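Sornex two-finger gripper: notes after the first stretch of use

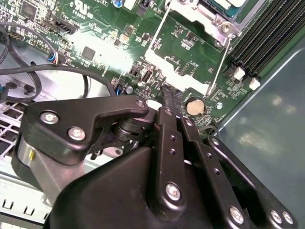 Issue 14

Posted 8 December 2019

The Sornex arrived in June and went straight into a drawer, as I had no adapter plate for it. Azar, the reseller, listed the plate as included. It was a separate order and took 21 days to turn up. I mention it because the product page still reads the same way, and anyone buying from them should ask before paying.

I bought the gripper for bench work on old desktop machines: pulling memory, lifting out coin cells, unplugging small leads. The fingers are long perforated plates with narrow tips, and it was the tips that sold it to me. Most grippers at this price end in a rubber pad as wide as a thumb, and a pad like that will not go down beside a battery holder without fouling something else on the board.

Mechanically it is a plain design. Black plates, silver bolts, linkages out to either side. Everything that matters can be reached with a hex key without taking the unit off the arm. The manual gives a tightening order for the bolts but no torque figures. I did mine by feel, added thread lock on the second attempt, and have not had one come loose since then.

Reach is good. With the case on its side the fingers get down to board level with the wrist still clear of the panel, though only in the front two thirds of a full-size tower. Near the rear ports the side links get to the chassis before the tips get to the work. I now turn the case round halfway through a job and run the second half as a separate program. A smaller case would be worse.

Coin cells are the part I was most curious about. The tip has to come down next to the cell, press the spring clip back, and then let the cell rise. Coming in from the left works better on the boards I have. Approach speed matters more than grip force here. At the default speed the tip skated on the clip, so I dropped it to a quarter and left it there.

Small connectors are harder. The three-wire sort can be gripped by the housing if the wires lie flat, but with the wires bunched up over the housing the tips close on insulation. I have gone back to doing those by hand.

Camera placement is a weak point. Mounted at the wrist, it gets a fair view of the tips and a very full view of the gripper's own base, so a large share of each picture is no use for finding parts. Bright metal round the processor socket also throws off the exposure. Locking the exposure by hand helped. Sornex sell a taller bracket which I have not tried.

The control software is adequate. It keeps a cycle counter, and mine reads 2,272. Backlash at the tips has grown a little over that time, enough to see but not enough to spoil a pick. Firmware updates need a Windows machine, which was a nuisance. The support desk at Dirngate answered both of my emails, the second one with a corrected wiring diagram that ought to be in the manual.

Would I buy it again? For board-level picking, yes — with the adapter plate in the same order. For general lifting I would look at something with wider fingers, as these flex under a side load and a full-length graphics card is too much for them.

The spare finger set is on its way from the Ondham warehouse. I plan to file one pair down to a narrower tip and try it on the memory latches, and will put the measurements in the next issue.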